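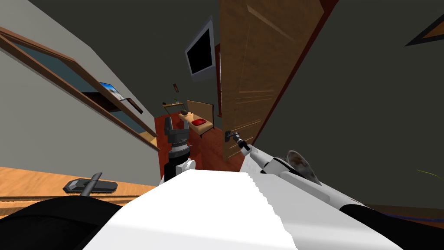

The slow part is the part worth doing

Home Workshop Opinion Back numbers
Print this page | E-mail to a friend
6 comments | 13 shares

Our shared workshop has spent seven months on Grarkero, a two-armed home robot, and most of that on a simulated house. Some members want to stop and cut metal. I think they are wrong.

A door handle is a dull thing to spend a summer on. But a lever needs a reach, a grip and a turn, and each can go wrong by itself. In the model a bad reach costs us a restart. With real arms it costs a wrist, and we have money for one spare.
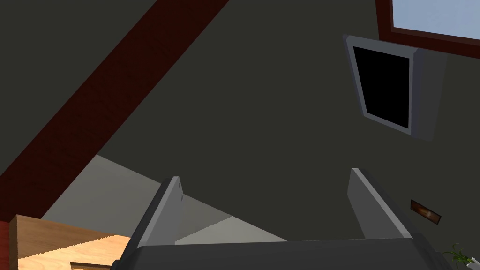
Stumatix, Issue 6, p. 13

The two-finger gripper makes my case. Flat fingers are easy to draw and easy to print, and I would keep them — but only after they have tried every handle in the model. Jang, our other build, went straight to the bench in August and is still in boxes.

I don't claim the simulation is right about friction. It isn't. I would still take its mistakes first and pay for the real ones later.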